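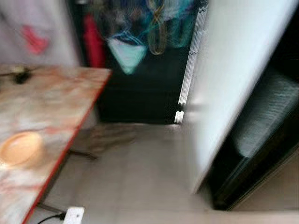 A mesa Strazds com a borda vermelha, prato cor de pêssego em cima

Mesa Strazds, tampo marmorizado. Nota: 4 em 5

Escrevo depressa que tenho de sair daqui a bocado, mas prometi a uma pessoa dos comentários que punha a minha opinião sobre a mesa. Comprei em setembro na Inemel, 85 euros mais a entrega. Estava lá uma outra, da Tastel, mais barata, mas abanava logo na loja.

O tampo. É daquele branco puxado ao rosa, com manchas creme e bege, marmorizado. No site parecia mais branco. Quem quiser branco branco, não é esta. Eu gosto, disfarça as migalhas que é uma maravilha, até de mais, às vezes passo a mão e afinal estava tudo sujo.

A borda vermelha é o que divide opiniões cá em casa. Fina, a toda a volta. Eu acho graça, a minha irmã diz que parece mesa de café de estação. Pois parece. Foi por isso que a comprei.

Limpeza: pano húmido e está. Café, sem problema. Beterraba deixou uma sombra rosada que saiu à segunda com bicarbonato. Molho de tomate esquecido de um dia para o outro, saiu também. Não pus tachos quentes em cima e não vou experimentar, o folheto diz que não.

Montagem. Aqui perde a estrela. As instruções só têm desenhos e o desenho do passo das pernas está ao contrário, ou então eu é que estava. Valeu-me o Thịnh Tạ, meu vizinho de cima, que desceu com a chave dele porque a que vem na caixa moeu logo ao terceiro parafuso. 34 minutos os dois, e isto depois de eu já ter perdido a manhã sozinha. Apertem tudo só no fim!! Se apertarem antes o tampo não assenta.

Tamanho: tem 87 de largura. Dá para duas pessoas a comer à vontade, três com boa vontade. Com o computador e um prato ao lado ainda sobra sítio. Uso-a mais para trabalhar do que para comer, confesso, tenho a extensão no chão por baixo e os fios vão por ali. Falta-lhe um buraco ou uma calha para passar cabos, mas pronto, é uma mesa de cozinha, não é secretária.

Os pés de borracha são fracos. Um caiu na primeira semana. Colei com cola de contacto e nunca mais. Mandei email à loja a pedir outro, responderam ao fim de uns dias muito simpáticos e ainda estou à espera do pé.

Ruído: nada. Não range, nem quando me encosto. A que tinha antes, da Panitance, rangia só de se olhar pra ela.

Comprava outra vez? Sim, mas levava chave de casa. E esperava pelos saldos, que vi o preço descer dois dias depois de pagar e fiquei com uma neura.

Se alguem souber onde se arranjam pés de borracha desta medida digam nos comentários pf.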